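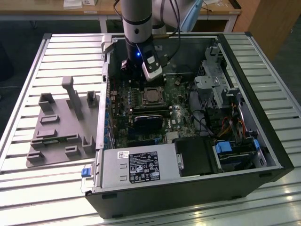 Coffee, tea and the nine months in between

From the Serkwood Birth and Baby newsletter, December 2018
By Morven Forsyth

I was asked about coffee three times in one evening at the last Roltgate get-together, and the third person lowered her voice to do it, as if she were asking me where to buy fireworks. So I promised I'd write it all down, and then of course the month got away from me (we had the furnace out, and my sister's lot came to stay a week early), but I've finally got the kitchen table to myself and a mug of something hot next to me, so let's talk about caffeine.

First, if you have been drinking your usual coffee and only just found out you're expecting, please breathe. A great many women are in exactly your shoes. You didn't know, you were going about your life, and the sensible thing is to start from today and mention it at your first appointment if it's on your mind. Your midwife or doctor will not faint. They have heard it before, most likely that same morning.

How much is all right?

The usual advice for pregnancy is to keep caffeine to no more than 200 milligrams a day. That's from everything added together, coffee and tea and cola and chocolate, and it's where most people come unstuck, myself included when I was carrying my youngest. I counted my coffee very carefully and then drank iced tea all afternoon.

The reason for a limit is that caffeine crosses over to the baby, who can't clear it out the way a grown woman can. You also clear it more slowly yourself as the pregnancy goes on, so a cup you had after lunch may still be keeping you company at bedtime. High amounts have been linked with babies being born smaller, and with a greater chance of miscarriage. Nobody can run the sort of strict experiment on pregnant women that would settle every last detail, and you'll find researchers who think the limit should be lower still, or that it would be wisest to skip caffeine altogether. If you've had losses before, or your baby is measuring small, your own care team may want you to be more careful than the general advice, and you should go with what they tell you over anything you read from me.

I do think it helps to know what 200 milligrams looks like in a real kitchen. A mug of filter coffee is often put at 140 milligrams. So one mug is fine, two mugs takes you over, and a mug with a bar of dark chocolate and a glass of cola is closer to the line than you'd guess. Instant coffee tends to be weaker, and tea weaker again, though a teapot left to stew while you look for your shoes is another matter. Decaf still has a little caffeine in it, though so little that most of us can drink it happily.

Coffee shop cups are the real puzzle. The same size cup from two different places can be worlds apart, and some of the large ones will use up your whole day in a single go. The bigger chains mostly publish their numbers, so you can look yours up once and then know. At a small place, ask how many shots go in, and ask for one fewer. I've never had anybody behind a counter be anything but nice about it.
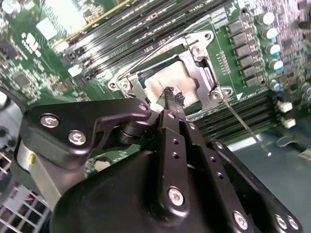

The other thing that trips people up is whatever doesn't look like coffee. Green tea has caffeine. So does matcha, and people are often surprised by how much, seeing as you're drinking the whole leaf. Some headache and cold tablets have caffeine in them, so read the box, and check with your pharmacist before you take any of them while pregnant, caffeine or no caffeine. Energy drinks I'd leave on the shelf entirely. Between the caffeine and the other things they put in, there's just too much in the can that hasn't been properly looked at for pregnancy.

Herbal teas feel like the safe choice, and many are fine in ordinary amounts, but "herbal" covers an awful lot of plants and some of them aren't suitable. Take the box along to your appointment and ask. Ginger and peppermint are the ones our group seems to go through by the bucket. A couple of the mothers have been drinking hot water with a slice of lemon and swear they've stopped missing their tea, and I believe them, but I was never able to manage it myself!

Cutting down without the headache

If you've been a four-mug woman up to now, please be gentle with yourself. Stopping dead can bring on a thumping headache and make you feel tired and cross, and early pregnancy hands out plenty of tired and cross already. Within a day or two of finding out, you'll want to be at or below the limit, and from there you can ease down further if you like.

What worked for me was mixing. I kept a jar of regular and a jar of decaf side by side and put half a spoon of each in the mug, and then after a few days I made it mostly decaf, and by the end I couldn't tell you which jar I'd used. My husband, who was not pregnant and had not been consulted, drank decaf for the better part of a month and told everyone how well he was sleeping.

A smaller cup helps too, if you're somebody who will always finish whatever's in front of you. I had a little blue one with a chip in the handle that came from my grandmother, and it held just enough to feel like a proper sit-down.

And do keep the sit-down. I think a good half of what we miss is the ten minutes in the chair. Pour a glass of milk, or warm it with a bit of cinnamon, and go and sit in the same chair at the same time with your feet up. Milk has the added advantage of giving you calcium, and you want 1000 milligrams of that a day if you're a grown woman, which you can get from dairy, fortified soy milk, canned salmon with the bones in, greens and so on. Tea and coffee can get in the way of your body taking up iron, by the way, so if you've been put on iron tablets, leave a gap between those and your cup. Your pharmacist can tell you how long for the kind you're on.

If a headache does come and won't lift, please don't put it down to coffee and carry on. Later in pregnancy especially, a bad headache, or one that comes with blurred eyesight, pain under the ribs or sudden swelling in your face or hands, needs a phone call right away, at whatever hour it happens to be. It can be a sign of high blood pressure trouble and they will want to see you.

When coffee gives you up first

I should say a word for those of you reading this with one hand over your mouth. Plenty of women go off coffee overnight. The smell of it turns them green, and they can't walk past the office kitchen. One of our mothers from over on the Morrison side of town knew she was pregnant because she poured out a perfectly good cappuccino in a parking lot and sat there wondering why.

If that's you, there's nothing to fix as far as the coffee goes. Do keep drinking something, though. Small sips of whatever stays down, cold if cold is easier, ice chips if that's all you can bear. If you can't keep fluids down, or you're hardly peeing, or it's very dark when you do, or you feel faint standing up, call your doctor or midwife that same day. There is treatment for bad sickness and you don't have to win a prize for putting up with it.
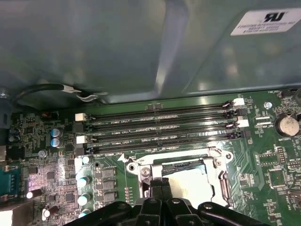

Keeping track, if you're the tracking sort

Some of our group have been using Gistix on their phones to note down what they drink, and they seem to like it. I'm a pencil person. I used to put a tick on the calendar for each cup, and when I got to my last tick I switched to peppermint. Either way, I'd do it for a week, see where your caffeine is coming from, and then put it away. You'll have learned what you need, and there's quite enough to write down in these months as it is.

And if you have a day when you add it up at supper and find you went over, let it go. Have a decaf tomorrow. One strong coffee at your cousin's wedding is not something to lie awake over (although you may well lie awake after it!).

After the baby comes

I get asked this nearly as often, usually by somebody with a newborn on her shoulder who hasn't slept since Tuesday of some other year. A little caffeine does pass into breast milk, and newborns take a very long time to get rid of it. Most breastfed babies don't mind their mother having a cup or two. If yours seems unusually jittery or wide awake, try going down for a few days and see whether it makes a difference, and have a word with your nurse or pediatrician if it doesn't. Babies born early can be more sensitive, so ask about that before you leave the hospital. It gets easier as they grow, and by 6 months or so they're handling it a good deal better.

Our next get-together

We'll be back in Roltgate in February, in the same room at the library, with the kettle on from the moment the doors open. There will be regular coffee, decaf, ginger tea and a jug of water with orange slices in it. Partners and grandmothers are welcome, and so are toddlers, as long as somebody is keeping an eye on the stairs. If you have a spare mug at home that you could part with, please bring it along, as ours seem to have wandered off again. And if there's something you'd like me to write about next time, tell me there or drop a note in the box by the library desk. I have two requests for heartburn already and one for how to sleep on your side when you're a born back sleeper, so those are first in line.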